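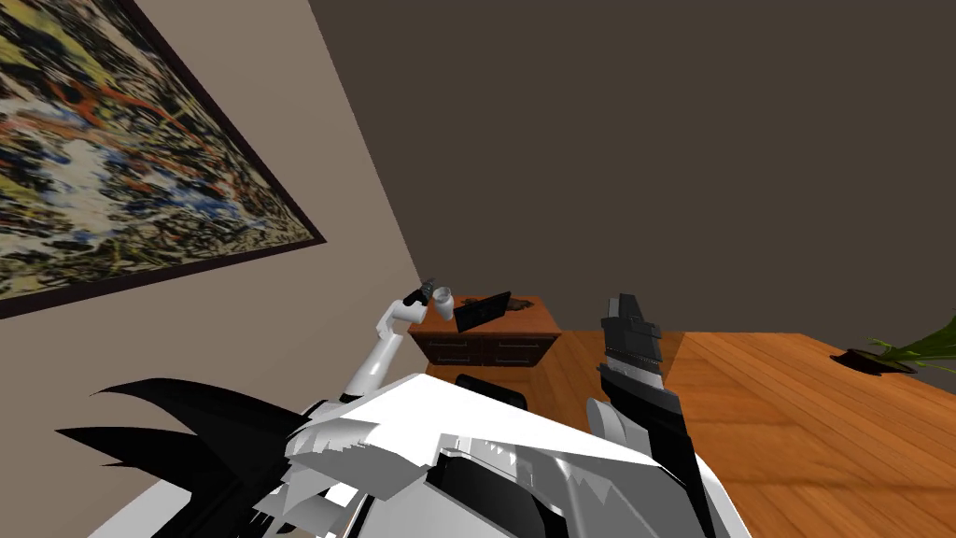

## Before the operator connects

- [x] Start pose matched. Left gripper beside the white cup, right gripper upright and closed.
- [x] Arm speed limit set for remote control. Jana Diekmann checked it against the Kairys sheet, 11/3/24.
- [ ] Stop key tested from the operator's seat. Repeat - the October test used the old pedal.

## Grip and hold

- [x] Pitcher demo: fingers press on the lower body of the vessel. Keep clear of the spout.

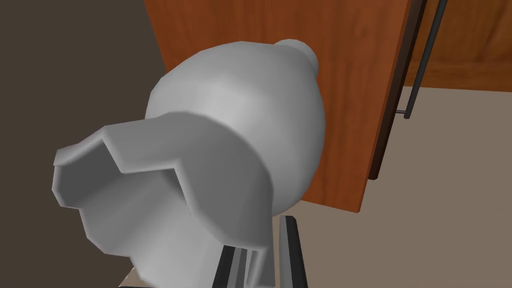 Can the operator let go of the controls while the gripper is holding something?

Only after hold mode is on. Without it the fingers follow the hand controller.

- [x] Gripper opens fully on release, nothing between the pads. 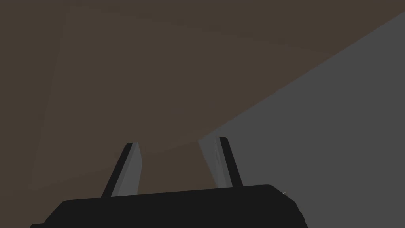
- [ ] Demo count agrees with the log. Log says 1,151, Clirkska folder says 1,000. Kátia Xavier to sort out.
- [x] Left arm approach to the cup, slow pass. Watch the black chair back in front of the cabinet. 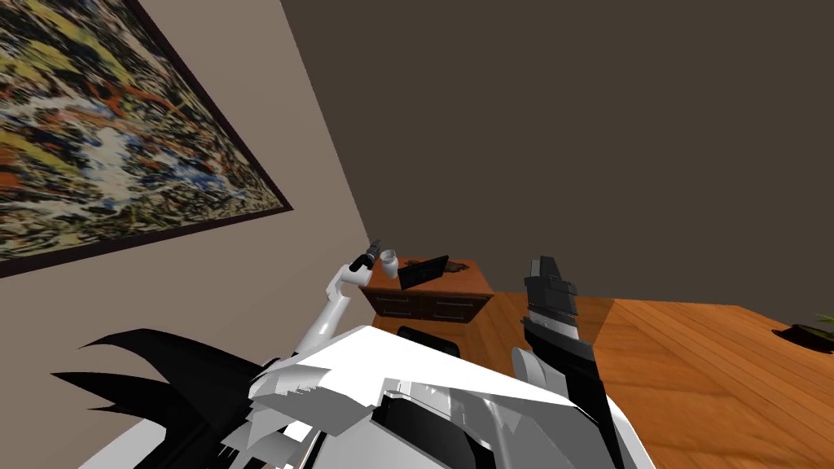
Left gripper next to the cup, cabinet approach, Stultden room.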